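The Table at Doltton

Vinzenz Bachmann had been told by three separate people that he ought to get rid of the garden table, and he had thanked each of them and gone out afterwards to wipe it down. It was a good table. It was round, for a start, and he had grown up with a square one, at which somebody always got the corner and somebody always got the leg. At a round table you could put in one more cousin, and then another, and by the time the soup came out everyone had simply shuffled along a little and forgotten they were squashed.

The house at Doltton had been sold in the spring, or as good as sold, and the new people, a young couple called Soylu with a great deal of energy and a van, were to have the keys at the end of the month. What was left was the sorting out. His daughter had done the upstairs in a single weekend with a roll of sticky labels, and his son-in-law had done the shed, with a good deal of sighing. The terrace had been left to Vinzenz, partly as a kindness and partly, he suspected, to keep him out of the hall while the wardrobe was going down the stairs.

So he had the morning to himself. He put up the umbrella, for there was no sense in being uncomfortable, and he went round the pots one by one and decided which would travel and which would stay. The rosemary would travel. The rosemary had come with him from the flat in Amer Street, where it had lived on a windowsill above the bus stop and been shouted past by schoolchildren for 5 years, and it had never once complained. The big fern would stay, being far too heavy and, if he was truthful, rather a bully.

Then there was the box. It was a biscuit tin, really, but his wife had always called it the box, and it held whatever had been found in the garden and didn't belong there: pegs, marbles, a thimble, the key to something. Lene had kept it on the ledge inside the back door. When a child went home and left a treasure behind, into the box it went, and when the child came back, even if it was two summers later and the child had grown out of such things, she would bring the treasure out on a saucer with great ceremony, as if it were a slice of cake.

He tipped the lot onto a tea towel in the kitchen and took his time over it. Most of it was no use to anyone. But down at the bottom, under a tangle of garden string, was a little car, and he knew it at once, the way you know a voice on the telephone. It was Jonas's car. Jonas had been six, and had wept for it all the way home, and they had turned over every cushion and looked down every drain. Lene must have come across it later, among the beans perhaps, and put it by, and then there had been the hospital, and nobody had thought of cars.

Vinzenz carried it outside and sat down with it for a while. He tried it on the table. It had to be pushed along the slats, not across them, or the wheels caught in the gaps. He remembered that now. Jonas had worked it out for himself that every slat was a road and that all the roads led to the middle, and the middle was a town called Skuvlow, which had a king and a swimming pool and no bedtime. The car used to set out for Skuvlow from in front of each person's plate in turn, and you were expected to say what you were sending. Lene always sent butter.

He drove it up to the edge of the town and left it parked there, and went in to see about the kettle.
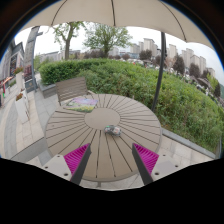

In the Afternoon

Jonas came at 2 with the rest of them, taller again, with his hands in his pockets and his hair in his eyes. He was fifteen and had been promised money for carrying things. He had already carried a bookcase, one end of it anyway, and he came through to the terrace looking for something to drink.

His grandfather had meant to make a small speech. He had been practising it over the washing-up, a few words about Lene and the box, and how things do come back if you give them long enough. But the boy had stopped by the table before he could begin, so Vinzenz stayed where he was in the doorway, with the tea tray growing heavy in his hands, and kept quiet.

Jonas looked at the car for quite a long time. Then he bent down, rather as if he were only tying a shoelace, and put one finger on its roof, and rolled it the last little way into town.

"What's it bringing?" said Vinzenz.

"Butter," said Jonas, and cleared his throat, and asked whether there were any biscuits.

There were, as it happened, and they ate them all, and the wardrobe waited in the hall. Later on, when the lorry was nearly full and his daughter was walking about with her list, she asked him one last time about the table. It wouldn't go through the door of the new place, she said. She had measured. The Soylus would be glad of it, they had said so, they hadn't a stick of garden furniture between them.

Vinzenz thought it over. He asked whether they had any children, and she said no, not yet, but there was one due in December.

"Well then," he said, "they'd better be told about the roads." And he went indoors to find a pencil and a piece of paper, and Jonas sat down beside him to help with the spelling of Skuvlow.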